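3.2 Small items on shared tables

The second part of the study looked at what people leave on a table that has no fixed use. Kitchen counters and desks were covered in Section 3.1, and both tend to attract their own kind of object. A shared table does not. In the Dretarley and Wovodport households, the same surface served for meals, homework, mending and opening the mail, often within one evening, and the items left behind came from all of these.

We logged 905 items over the February collection period. Each was given one of 6 classes: tableware, containers with a cap or lid, writing tools, toys and puzzles, paper, and other. Tableware was the easiest class to assign. Containers gave the most trouble, as a small bottle may hold glue, sauce or medicine, and the outside does not always tell the coder which. We therefore coded bottles by form and left the contents blank unless the household had written them on the log sheet.

Figure 2 shows a table with items from four of the classes: a round plate and a pink plastic cup (tableware), a small yellow-orange bottle (containers), a black marker (writing tools) and a Rubik's cube (toys and puzzles). The bottle is upright. Mixed groups like this one were common in the logs, and they matter for the tidying task because each class is usually put away in a different place.

Households were asked to clear the table as they normally would and to note where each item went. Plates and cups went to the kitchen in nearly every case. Markers were less settled — some homes had a jar or drawer for them, while others moved them to the nearest shelf and brought them back the next day. Puzzles were often left where they were, even by people who cleared everything else. Several log sheets described the table itself as the proper place for a puzzle, and we accepted that answer as a storage location.

Two coders worked through the sheets separately, using the Dewan list of household terms. They disagreed on 68 items, most of them containers. These were discussed and recoded before the counts in Table 4 were made. The Brolar homes used an earlier version of the log sheet, without the line for storage location, and are left out of the tidying results but kept in the item counts.

Figure 2. Items from four classes on a light wooden tabletop.

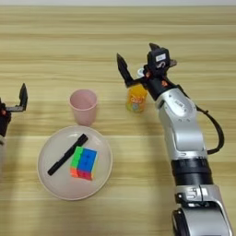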